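Home | List archive | Threads | Search | Log in | Help

Jurkcombe Framing and Prints List
Subject: Re: Flat-pack frames for the August show
Date: February 14, 2020

Kibet Were wrote:

> Before anyone gets cold feet, I've had another look at the Lumier frames
> and I think we should order the lot. Pink outer, white mat, wooden strip
> behind, board at the back. They go together in 15 minutes and the
> Barisville people have used them for two years with no complaints. If we
> hang everything in the same frame the wall will look like one show and not
> a jumble sale. Can we settle it on the list this week?

Kibet, I can't settle it this week, and I'd be surprised if you could. "No complaints" from Barisville means they haven't written any down. I went over there last winter and two of the prints in the corridor had slid in their mats. They may not have minded. I would.

My first doubt is the print itself. You want the fishing picture as the test piece, and fair enough, it's the one everybody stops at. But it was printed at Figueroa on their shiniest stock, and I said when it came back that this was a mistake for a room with lights overhead.
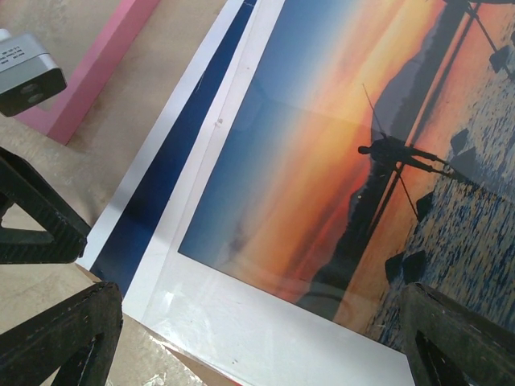 Glossy paper behind glazing gives you two shiny layers where one is bad enough. People will tell me that you stop seeing it after a minute, and I have never found that to be so. With a picture of this sort it matters more, since half of what makes it work is the dark: the figure on the pier with the thin rod against all that orange, and the rocks in the water. Put a glare patch like the one near the bottom of the sheet across any of that and you have lost the part worth hanging. It also picks up specks of dust, and once they are shut in behind glazing you'll be looking at them until somebody takes the whole thing apart again. I'd want it reprinted on matt before a penny goes on frames.

Second doubt: the pink. I know it was chosen to go with the sunset. A frame that goes with one sunset doesn't go with the harbour drawings, or the two black and white portraits, or my own sheep for that matter. "All the same frame" only helps if the frame keeps quiet. Plain wood would do it – so would white, if we must have paint.

I did try to be fair about this. I laid the thing flat and looked at it for a good while, then came back to it after tea.
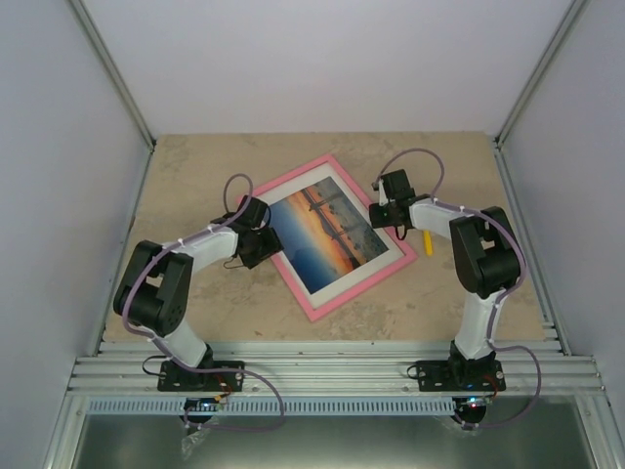 The white mat I have no quarrel with. It gives the picture room, and if Lumier would sell us the mats alone I'd sign for them tomorrow. What I object to is being told that mat, moulding and back come as one bargain when we only need the first of them. Has anybody asked for a price on mats? Kibet, you have the account, so would you?

Then there's the 15 minutes. Whose? It may be true of someone who has done it before at a clear table with the right screwdriver. Last August we were still at it past ten at night, and those were frames we knew. I would allow double, and I'd want one put together from start to finish by someone who has never handled it, with the rest of us keeping our hands in our pockets.

My last point is the back, where cheap frames usually give themselves away. A decent front on a poor back is a frame that comes down off the wall. I'd like to know how the strip is held to the board, whether it can be got off again without splitting, and what it does in a damp room. Ours is a damp room.

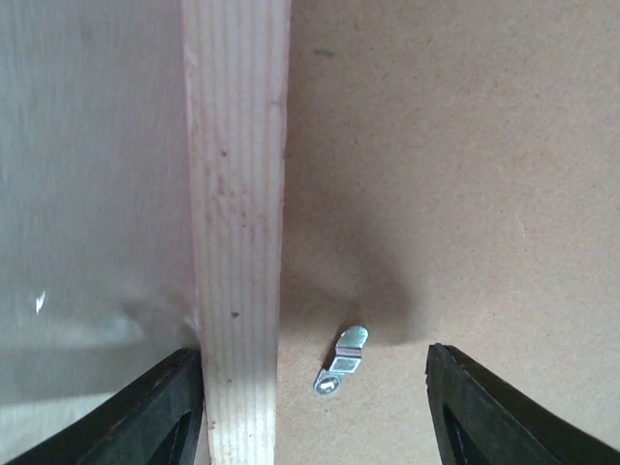

The pale strip alongside the tan board, close up. Grain runs lengthways.

It's nice enough wood to look at, I'll grant that. Straight grain, a few reddish flecks, no varnish that I can see. Bare wood is fine by me if it stays straight, but I'd sooner hear that from someone who has left one up through a winter than read it in a catalogue.

So my vote is no for now. Get a price on mats, ask Figueroa about matt paper, and let's put one frame up in the back passage and leave it alone until spring. If it's still square I'll say so on this list, in capitals if you like.

Previous in thread | Next in thread | Reply to list

Comments (2)

harbour_pencil: Agree about the pink. My drawings would look like birthday cards.

Tess W: We hung glossy prints opposite a window once and ended up turning the lights off to see them. Matt every time. I don't mind being the one who builds the test frame, I've never done one.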